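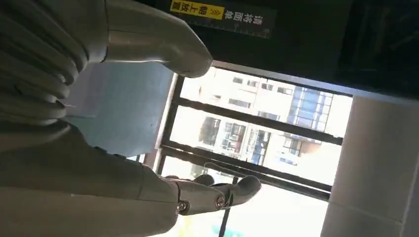
Two pools and a waiting list

My mother-in-law has put us down for a tour of Ravholm, which calls itself an active adult community and has a fountain at the gate to prove it. We are 853 miles away and not, as far as I knew, in the market. But there was a free lunch, and Kiyoshi has never in his life walked away from a free lunch.

I should say I have nothing against these places. I read the whole brochure on the plane, including the floor plans. The cheapest model is named the Drukness, which sounds like something you'd be asked to leave a wedding for. One size up is the Mockus, same kitchen, with a den. I liked the den. It had a window seat and a closet deep enough for all the things we keep telling the kids to come and get.

The HOA rules run longer than the brochure. Garage doors closed by dusk. Wreaths allowed, one per door, gone by the end of January. Grandchildren may swim from 11 to 2, presumably so the water has time to recover. There is a one-time "lifestyle contribution" of $1000, and I asked our guide, Misaki Takeda, what it contributed to. She said "the lifestyle" with a perfectly straight face, and I would buy a house from that woman tomorrow.

She was also frank about the noise from the road on the east side, and about the gym, which gets crowded before 9 a.m. and is a ghost town after. Pickleball has its own sign-up sheet and, I gather, its own feuds. Resale homes go quickly – the list for a lake view had about 100 names on it in June, and "lake" is doing a lot of work in that sentence.

Lunch was chicken salad on a croissant. Kiyoshi had mine too.

On the way back to the airport he said he could see himself there in ten years. I said he could see himself at the buffet. Then we were both quiet for a while, and I got the floor plan for the Mockus out again to check whether the den would fit my desk. It would, if we lost the window seat.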